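Milik Table Cell Safety and Practice Kit
Supplied by Clallness

Overview | What is in the kit | The rules | Ordering and delivery

The Milik kit is made for rooms where small robot arms work on a table and people walk, sit and repair things in the same room. It has no fence and no light curtain. It is a set of written rules, floor tape, labels, a log book and two hold buttons, with which a team can agree how to behave near the arms and can show later that they did so.

We wrote the first version for our own use, after we noticed that every operator had a different habit. One put the arms in hold before moving an object, another only waited until they were slow. Both were sure that it was the normal way.

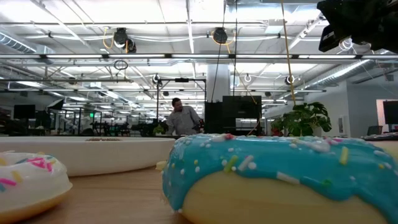
The rules are divided in three zones. The table zone is everything inside the frame, including the air above it. The near zone is a strip of 70 cm outside the frame. The room zone is the rest. In the room zone a person may do any ordinary work, also with tools in the hands, and doesn't need to tell the operator. In the near zone a person must first say it aloud and receive an answer. In the table zone no hand goes in before the hold button is pressed and both arms have stopped.

Please note that "stopped" means stopped by the button. An arm which waits for its next command is also still, and it's the most common mistake we meet when we visit customers.

What is in the kit

Rule book, 52 pages, spiral bound, English
Wall sheet with the three zones, to be filled in by the team
Floor tape, black, two rolls
Hold buttons with bracket for aluminium profile, 2 pieces
Cable labels, 600 pieces on sheets
Log book for daily checks and for small events

The hold button does not replace an emergency stop. Your cell must already have one, and it must be installed and tested according to the rules of your country. The kit only tells you where it should be reachable from, and how often to test it.

Rules for the table

This chapter is the longest one, as the most small events happen here. It asks the team to write down a start position for each task: which objects, in which dish, and what may lie directly on the table top. When the arms are busy with soft toys or toy food the danger for people is small, but the habit must be the same as with a metal part. Objects should be light enough for one gripper, with no sharp edge, and never real food.

With two arms, the rule book asks for a meeting rule. Only one gripper at a time may be inside the rim of a shared dish, and the other stays outside and higher. If both have to enter for the task, this must be written in the log before the session, together with the speed limit.

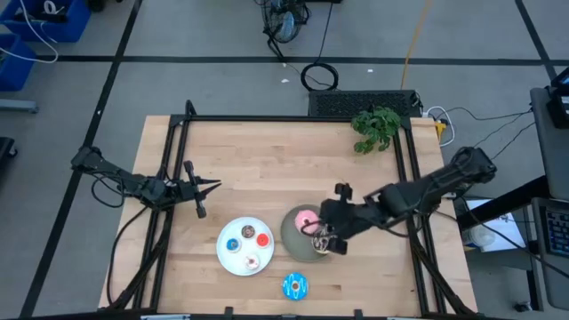

Cables have their own page. Each cable which moves with an arm gets a label at both ends, and the loop must be free in every position of the arm, also in the folded one. Cables on the floor stay out of the near zone, or lie flat under a cover. Power strips are placed where a person can reach the switch without bending over the table.

The daily check takes a few minutes and is signed by one person. It includes the clamps of the arm bases, the gripper fingers, the hold buttons, the floor tape and the loose things near the frame. A fan, a plant or a bin is permitted, if no arm can reach it and it doesn't stand in the way to the stop button.

Which version do I need?

Milik Basic is for one table with one or two arms. Milik Room is for several tables in one hall and adds the chapter by Fimden about walking paths, hanging cables and work at the neighbouring table. Customers of the older Humphreys rule sheets can keep their log books, the columns are the same.

The kit is not a certificate, and it doesn't make a risk assessment for you. We recommend to do the assessment first and to open the rule book after.

Ordering and delivery

Both versions are kept in stock. Replacement log books and label sheets can be ordered separately. The next edition of the rule book is planned for December, and who buys the present one will receive the changed pages without cost.

Page last changed: September 9, 2021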